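Mil maneras de doblar una toalla

En la nave de Kutent se trabaja a partir de las nueve, y lo primero que se oye es el chasquido de unas pinzas que se abren y se cierran. Aquí se enseña a un sistema a manejar ropa de casa. El método es el que usaban las abuelas: repetirlo delante de la criatura hasta que lo pille.

La criatura, en este caso, se llama Flulunari y no pilla nada a la primera. Necesita ejemplos, muchos, y alguien tiene que fabricarlos a mano, guiando las pinzas pliegue a pliegue. En noviembre el archivo sumaba 1107 demostraciones. Según el equipo, es un comienzo modesto. Según las muñecas del equipo, no tanto.

Los turnos son de dos personas y duran hasta cuatro horas. Una maneja, la otra anota: agarre limpio, agarre dudoso, desastre. Los desastres también se guardan, con etiqueta propia, y forman ya la parte más consultada a la hora del café.

El gran enemigo es el rizo. Una camisa tiene costuras, botones, un cuello al que aferrarse; una toalla es un paisaje sin carreteras. Si además los colores se funden unos con otros, encontrar el borde exige acercarse mucho. En la mesa de madera, la de tonos pastel es toda lavanda y azul celeste, con alguna mancha verdosa, y las puntas negras apuntan hacia ella con aire de cirujano indeciso. 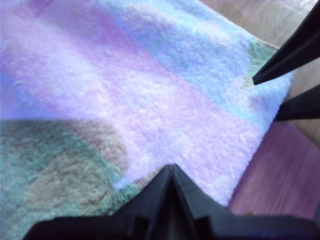

Lo que viene después

Turcotte, el programa que revisa las grabaciones, descarta las repetidas. Arar, el siguiente proyecto de la casa, promete sábanas bajeras. En el taller se habla de ellas en voz baja -- con la esquina elástica no ha podido todavía ningún ser humano de la plantilla.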